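**Ticket 121 -- wobble / break room furniture + kitchen counter**
Site: Warraich unit, ground floor
Opened: Dec 28, 2019
Status: open, parts on order

Reported: Tandow piece rocks when you lean on it. Worse on the tile side. No cracks heard, no parts on the floor.

Tried so far
- moved it to flat floor -- still rocks
- folded card under one foot, helped for a bit, then didnt
- felt underneath, one leg has a little play in it

Checked the underside next. Bracket is a 4 screw type, all four heads present.

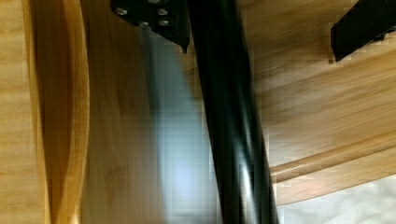 *Leg bracket, underside, 4 screws in place*

So not a missing screw. Snugged all of them by hand, a hair better. Suspect worn holes. Asked Drenano for the longer screws, they only sell in bags of 100. Fine, order it.

Second item, same ticket (sorry): counter is too crowded to work on. Big bamboo board eats the front, toaster oven behind it, cereal jar and the small board over on the right by the tile.

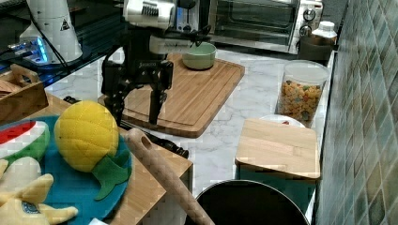 Want a narrow shelf for the jar and bottle. Cluvis has one 600 mm wide, need to measure the wall befor I say yes. Leave the toaster oven where it is, cord wont reach anywhere else.

To do
- long screws in, retest the rocking
- measure for shelf
- small board goes in the drawer

Next check January, after parts get here.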